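### 3.2 What people do with a repeating print

I came to wallpaper by accident. My first plan for the Navthorpe study was to ask people about paint, and I had a whole set of questions ready about warm and cool whites. Then the July pilot came back, and page after page of the open answers was about a grandmother's hallway, or a rented kitchen with teapots marching up the wall (one person wrote two full sides about the teapots!). So I threw out most of the paint questions and started over with pattern.

We mailed 2088 questionnaires and got 1009 back that were filled in well enough to use. I read all of them myself, which took longer than I'd like to admit, and sorted the comments by the kind of print people remembered: flowers, fruit, stripes, scenes, and a messy leftover pile I called "other" and never did tidy up.

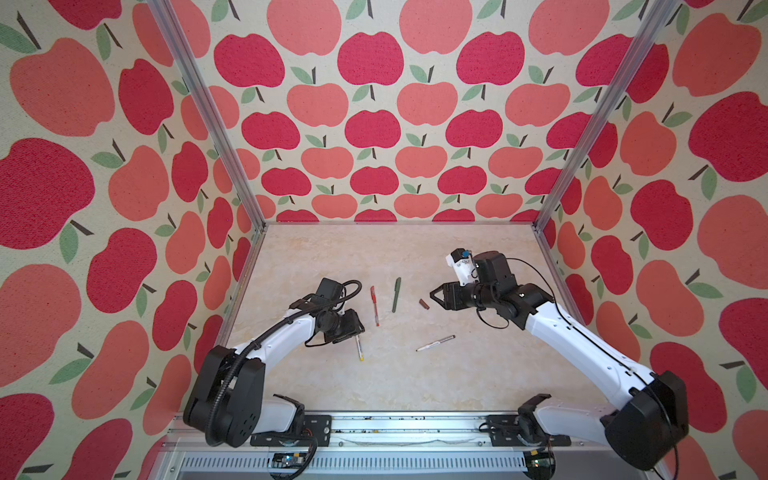
*Figure 4. A fruit print in a small walled space.*

Fruit prints got the strongest feelings in both directions. People who grew up with them tended to want them back, usually in a kitchen or a breakfast corner, and people who didn't mostly called them fussy. What surprised me was how often the complaint was about size and closeness more than the fruit itself. The apples in Figure 4 are a good case: on the back wall they read as neat rows, deep raspberry and then a lighter coral on cream, but on the side walls they look much bigger and stretched. Several people told us about this same effect in narrow rooms, where a print they had loved as a flat sample felt like it was leaning on them once they were standing next to it.

I tried to follow this up with a smaller group of 50, using sample rolls from Plastach. Each person looked at a roll straight on and then from beside it, with 12 minutes or so to talk. I wish I'd recorded where they stood. My notes say things like "near the door," and that's no help now when I want to compare one answer with another. The ratings themselves are fine, though, and I go through them in Section 3.3, starting with the stripes.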